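Leave the Scratches Alone

I have a soft spot for old metal things with the paint rubbed off, and I think we're all way too quick to repaint them.

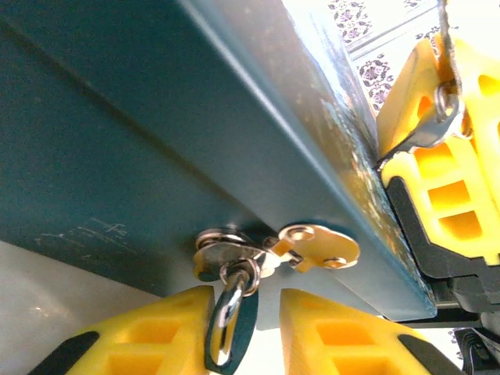
What a fresh coat costs you

Last May I took my grandfather's toolbox to a shop over in Harkley to get a hinge fixed. The guy at the counter quoted me 30 bucks for the hinge and then, without taking a breath, 200 to strip the whole thing and spray it. "It'll look brand new," he said. Well, sure! But I didn't want brand new. I can get brand new at any big store on the way home.

My neighbor Sizwe Shabalala thinks I'm being sentimental. He redid his porch chairs last summer (all 4 of them, bright white) and he's very happy, and I'll admit they look nice from the street. He says paint is there to stop rust and that's the end of it. He has a point about rust. If something lives outside and it's starting to flake, go ahead and touch up the bad spots.

But touching up a spot is a small job, and I can't see why it always has to grow into a full makeover - sanding, primer, two coats, a weekend gone. My grandfather's initials are scratched into the lid of that toolbox. So is a tally of something, fish maybe, or bowling wins. My mother doesn't know either, and we've had some pretty good arguments over it at Sunday dinner.

I paid for the hinge. The box is back on the shelf by the dryer, ugly as ever, and the lid finally closes.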